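From: the sceptic on the props shelf
To: table-decor list
Subject: Re: [table-decor] Silk stems for the September tables: one big mixed bunch?

I've left the original message below and put my answers in between, the way we used to do it before everyone's mail program started burying things at the bottom. Sorry for the length. I was asked what I think, and I think we're about to spend money on the wrong thing again.

> Hi all, after Wednesday's set-up I'm more convinced than ever that we
> should stop making separate arrangements and go over to one large mixed
> bunch per table. Artificial stems have come so far. From a normal seat
> you can't tell the difference, and we'd never have to buy fresh again.

You can't tell the difference from a normal seat if the normal seat is across the room. Our guests sit with their elbows next to the things. Have another look at the orange bunch from close up, which is how somebody reaching for the bread is going to meet it. 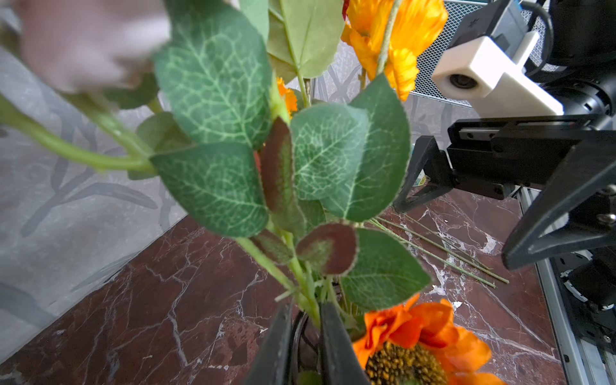

Table Decor and Props, Iltadel Events Club

I don't hate it. I'll say that first, because I know how I come across on this list. The big sunflower-type bloom at the bottom is a good one, with a proper textured middle in brown and gold, and the ruffled orange and yellow flower up top has enough crinkle in it to pass. If the whole bunch were made to that standard I'd be quiet.

The leaves are where I stop believing. They're meant to be eucalyptus, or something in that family, and the veins are printed on in a pale silvery green. Real eucalyptus doesn't look like someone laid a road map over it. Then there's the fuzz. Look at the rim of the round maroon leaf low down, and at the tall pointed one on the right. Fabric leaves do that at the cut edge and it only goes one way. A careful trim with small sharp scissors helps for a season. A lighter held near the edge is what a certain website tells you to do, and please don't, I have seen the result and it smelled for a week.

I'd keep the reddish ones, by the way. Somebody is bound to say they look dead. With orange flowers they're the best thing in there, and I'd take two more of them over another spray of plain green.

> The Memport catalog has the mixed bunches in packs of 4, and if we
> order 92 stems in total we get over the line for free shipping.

We have been over the line for free shipping before. That's how we came to own the gray raffia. I'd like to know which tables these 92 stems are for, and where they live for the other eleven months, because the props shelf is full and I'm the one who has to close the door on it.

Also, packs of 4 what? The catalog says "mixed," and in my experience mixed means one flower you wanted and three you'll be hiding at the back. Can we get a single pack first and pull it apart on a table before anyone commits? I'd pay for that pack myself if it keeps us from ordering the lot blind.

> I also think the variety is the whole charm. You get peonies, roses,
> everything, and it looks like somebody picked it from a garden.

A garden in which month? This is my main complaint and I'd like it read out if there's a meeting. Pale blue peonies (or peony-ish, I won't fight over it) and pink roses with one loud salmon-pink center are a spring and early summer mood. Put a cherry blossom branch next to them and you've said April. Orange sunflowers say harvest. We're decorating for September. I don't mind things being made of cloth, but I do mind when the cloth can't agree what time of year it is.

The pink roses have their own trouble. The dusty ones are fine, nicely ruffled, a bit faded-looking in a way I like. The salmon one shouts. In a fresh bunch you'd turn it to the side and it would calm down as it opened. A silk one is going to be exactly that bright until the end of time.

> And the wall and table surface would tie it all together. The leaf
> wallpaper has been sitting there unused and it's so pretty.

It is pretty. It's also leaves. So we'd have leaves on the wall, leaves in the bunch, and under all of it a dark red-brown marble pattern with white cracks running everywhere. I looked at the set-up for a good while and tried to like it.
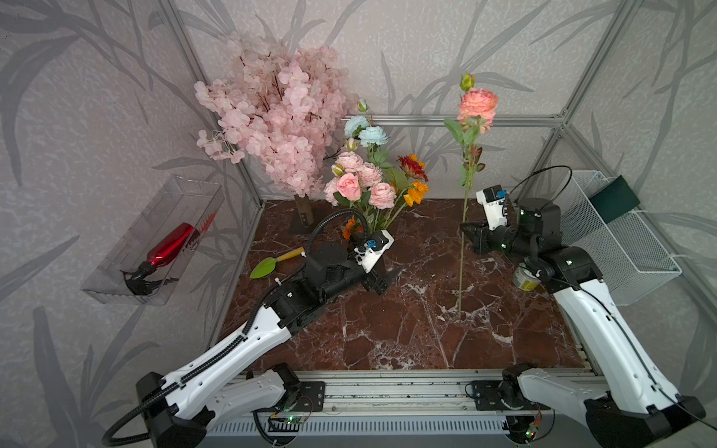
What I'd do instead

1. Keep the blossom branch and let it stand by itself. It's tall, it's thick with flowers, and the brown trunk-shaped stand does it more good than any vase we own. The dark twigs showing between the blossoms are what sell it. It doesn't need a bouquet leaning on it, and the gray leaf wallpaper is a decent background for it, being pale enough to keep out of the way. Save it for spring.

2. Break up the mixed bouquet. Blue with blue. The roses together, with the salmon one kept back for a corsage or a hat or whatever the drama people want. I know the argument that a bought bunch is balanced already. I've never met one that was.

3. Take the orange stems as the September base and thin them. The thick green stem running across the bunch is pulling everything to one side, so either bend it straight or snip it low and put it in second. Most of these have a wire inside, so feel for it before you use the good scissors. I'm told the Tikeo snips will go through wire. I was told that about the last pair too.

4. Use something plain underneath. The marble pattern is handsome on its own, and glossy, and under candles it's going to throw back every light in the room. A cloth runner would settle it down. We own plenty.

5. Keep the garden trowel, if anyone was thinking of it as a prop. A small trowel by a pot says "garden" faster than a dozen stems do. One per room, though. One on every table is a hardware store.

> If nobody objects I'll put the order in. Song had a similar range but
> the colors looked cheaper on screen.

I object, as you'll have gathered, though only to the size of it and the hurry. I don't trust colors on a screen from Song or from Memport either. The maroon leaves could show up purple. The blue could be anything.

What would change my mind is fairly modest. Get one pack. Set it on a table with a cloth, at the height we use, with the evening lights on, and have 3 people sit down at it who weren't told which flowers are real. If they don't lean in and touch the leaves in the first few minutes, I'll help unpack the rest and I won't say a word about the raffia.

A practical question for anyone who's stored silk stems for more than a couple of years: do you hang them, or lay them flat in tissue? Ours have been standing in buckets, and the heads on the heavier ones have started to droop. I've had advice both ways and neither person would show me their flowers. Dust is the other thing. I've tried a hair dryer on cool and a soft paintbrush, and the paintbrush was better on roses but hopeless on anything ruffled. If your answer is the spray that claims to be good for 1000 blooms, please say whether you've used it yourself.

I can get to the shelf on Wednesday after six if anyone wants to come and pull bunches apart with me. Bring your own scissors, and not the fabric ones.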